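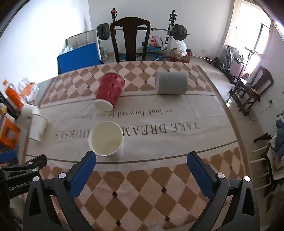
Skonen Support replied: Thanks for the report. Before we reset anything, please tell us which plan you're on and whether the sleep log and the memory drills are both affected, or only the drills.

Customer: Both. I'm on the Arkby plan. The sleep log drops any night that starts after midnight, and the recall drill goes back to level 2 every morning. I was on level 16 last week.

Skonen Support: Understood. The two problems are probably linked. Drill level is read from the last complete day, and a day only counts as complete if it has a sleep entry. Please check three settings.
Day start: should be 4:00 am, not midnight
Time zone: set by hand, not automatic
Kirkuler sync: on

Customer: Day start was at midnight. Time zone was automatic. Sync was already on. Changed the first two and logged out.

Jan 10, 2026
Customer: Last night shows up now, 12:40 to 7:15. Drill still opened at level 2.

Skonen Support: The level is recalculated once every 24 hours, so leave it alone until tomorrow. Please don't redo the baseline test — it overwrites your scores going back to March.

Customer: Level 16 is back. Focus score still says 100, and I slept badly, so I doubt that.

Skonen Support: That one is a known display fault in the Haslinger screen. It shows the top of the scale until a week of nights has been logged. Moved to a separate ticket.

Status: partly resolved, sleep log and drill level fixed, focus score open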